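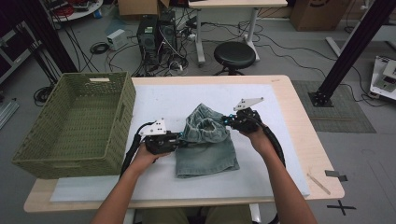
Progress report no. 4, page 1

Hi all, quick catch-up on the Galtaria hand-held gripper trial, which you kindly paid for through March. Short version: I like the kit a lot more than I did last time, and I still have one big gripe.

We're at 304 recorded folds out of the 500 we promised you. Towels and shirts are done. Jeans are what we're on now, and jeans are slow! Denim is thick and the waistband wants to spring back, so you end up pinching an edge, losing it and going in again (my forearms have opinions on this). The white foam board on the table was a cheap fix and I'd put it in every kit. On the bare wood the jaws kept scraping when we went for a flat hem.

The grippers themselves have held up well. No broken jaws, and the one loose mounting plate was a two-minute job with a screwdriver. My gripe is the cables. They're thick, they run back along your arms, and after an hour you really feel them. Clolarska sells a lighter set for $388 and I'd like your OK to buy one pair and try it before we start on bedding.

Money: we've spent $3781 so far, cables not included, and that's inside the budget you approved. The Bevan software license came in a bit under the quote, so there's some slack there.

Still to do: finish the jeans, start the bedding, and send the full set of recordings to the Nerkstead office so they can run their own checks. I also owe you the write-up on setup time, and it'll come with report no. 5.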